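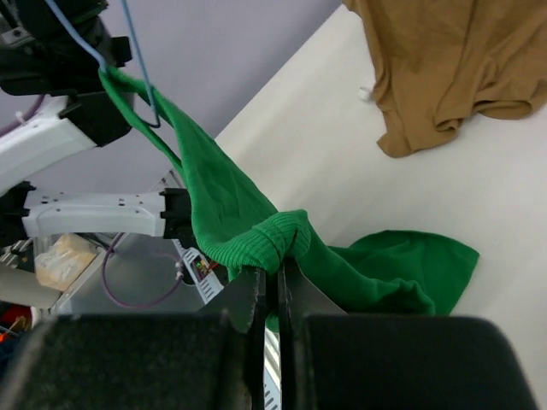
Okay, so I've had the Plornell sweater shaver for the better part of a year now, and I think I'm finally ready to say something useful about it.

Some background. I wear knits constantly, and I'm hard on them. Bag straps, desk edges, a cat who thinks my lap is a scratching post. By November every sweater I own has that sad fuzzy patch under the arms, and for years I went after it with a disposable razor, until I put a hole in a cardigan I really loved. My friend Mawar Lau swears by her Silleck comb (just a little block with a mesh edge, no batteries), but I get bored doing it by hand, so I paid for the Plornell instead.

First impressions were great! It's got some weight to it, the head is wide, and there are 2 speeds. The low one is gentle enough for merino. The high one I only use on sweatshirts and the couch, because it sounds like a tiny lawn mower and I don't trust it near anything expensive.

It charges by USB, and a full charge gives me 70 minutes, which is a lot of sweaters. The lint cup is too small, though. I empty it several times per sweater, and the lid is stiff enough that I usually end up with fuzz all over my lap. My old Parsa had a bigger cup and a much worse motor, so pick your poison.

Tip from me: lay the sweater flat, pull it smooth, and go in little circles. Don't press. And go slowly around cuffs and ribbing, where the blades like to catch. After that I fold everything. I used to hang my knits and they all grew shoulder bumps, so wire hangers are for shirts only at my house.

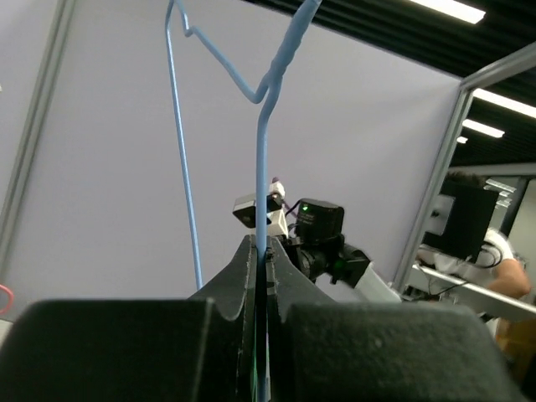
Light blue wire hanger, with the usual twist at the neck.

Replacement blades come in a set, and I've swapped mine once. It took me eight minutes, mostly hunting for a small enough screwdriver.

Would I buy it again? Yes, but I'd wait for a sale. If they ever fix that lint cup I'll pay full price and get one for my mom too.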